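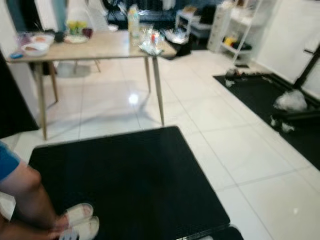 Friday, February 20, 2026

Rye cracker dough, Ondus batch. Same flour as in January (Melard medium rye), new bag. Brought the water down to 61 percent because the last dough stuck to the pin and tore when I lifted it. Total dough weight 1,056 g after mixing. Rested it covered on the counter, then split it in four and rolled each piece between sheets of parchment.

Much easier to roll this time. The edges cracked a little on the first piece, so I gave the other three a few more minutes and they went out cleaner. Docked all of them with a fork - the roller docker is still missing a pin.

Baked at 425 F in the Grudik, one sheet at a time, middle rack. First sheet had dark corners and a soft center. Turned the second one halfway through and it came out more even. Third and fourth the same way, both fine. Salt is still low. I went by the old sheet and forgot we had agreed to raise it.

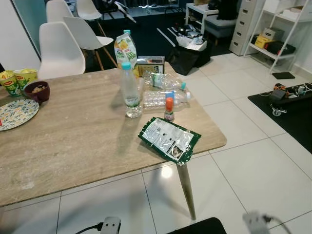 Ainhoa Iglesias thinks the soft center is a rolling problem and that the oven has little to do with it. She said the first piece was thicker in the middle when she handled it, and that we should measure before baking and stop guessing afterward. She would also leave the crackers in the oven with the door open for a while once the heat is off. Worth trying, but I want to change one thing at a time.

Snapped a few from each sheet once they had cooled. Sheets two through four broke clean. Sheet one bent before it broke. Put half of each in the Oral tins and half in paper bags to compare on Monday. Ntombi Venter has the tin lids labeled by sheet.

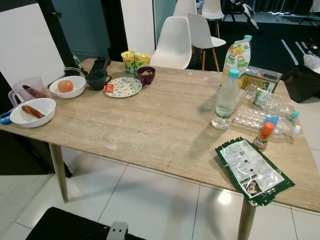
Left end of the table, jug and white bowl.

Next: same water, more salt, thickness checked at the center and two corners. Order caraway. Fix the docker.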